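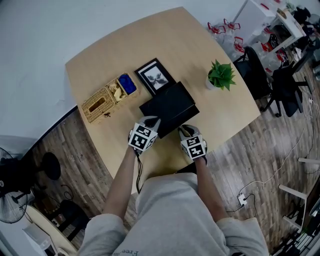 A woven rattan tissue box and divided tray on a light wooden table, with a framed picture behind a black box

Rattan (from the Malay rotan) is the common name for the climbing palms of the subfamily Calamoideae, and for the material obtained from their stems. The largest genus is Calamus. Rattans grow mainly in the tropical forests of South and Southeast Asia, with smaller numbers in Africa and northern Australia. The stem, once stripped of its leaf sheaths, is traded as cane and used in furniture, basketry, matting and small household goods.

Description
Unlike bamboo, which is a hollow grass, rattan has a solid stem. It is slender and fairly even in width along its length, and does not thicken with age in the way a tree trunk does. Most species climb by means of hooked spines, carried either on an extension of the leaf tip (the cirrus) or on a whip-like organ growing from the leaf sheath (the flagellum). Some species form clumps and resprout after cutting. Others have a single stem and die when harvested.

Stem diameter is the main basis for commercial sorting. Large-diameter canes are used for frames, while small-diameter canes are woven whole or split. Colour ranges from cream to reddish brown and varies with species, age at harvest and treatment.

Processing
Harvesters cut the stem near the base and pull it down from the canopy, removing the spiny sheaths as it comes free. The upper part is soft and is normally left behind. Large canes are often boiled in oil, which drives out moisture and resin and limits attack by fungi and beetles. Small canes are more often washed, dried in the sun and fumigated with sulphur to lighten the colour.

Splitting separates the stem into two materials. The outer layer, or peel, is glossy, hard and resistant to water, and is used for chair seats and for binding joints. The inner part, or core, is more porous and takes dye and stain readily. Core is drawn through dies to give round, flat or oval sections, sold in coils by weight.

Weaving
Core is soaked before use so that it bends without cracking. A basket is usually started at the base, with stiff stakes crossed and fixed by a few rows of twining, after which the stakes are turned up to form the sides. Rectangular articles such as trays and box covers are commonly built on a wooden or heavy cane frame, which holds the corners square. Internal dividers are either woven in with the base or made as separate panels and lashed in place. Openings are finished with a wrapped or plaited border to protect the cut ends.

Lashari ware
Lashari ware is a style of small rattan goods made in and near Ristness. It was first recorded by Waqas Sial, who described the Pelik border, a flat plait of 12 strands worked over a cane core. The Valter workshop keeps a collection of 70 pieces, most of them lidded boxes and trays. Its yearly output is 3,000 articles in 2 standard widths, with the main delivery of raw cane arriving in September.

Care
Rattan becomes brittle in very dry air and may grow mould in damp conditions. Dust is removed with a soft brush or a vacuum cleaner on low suction. Unvarnished pieces can be wiped with a damp cloth and dried in shade – direct sun fades the colour and opens cracks along the grain. Loose strands should be wetted before being worked back into the weave.

See also
Bamboo
Basket weaving
Wicker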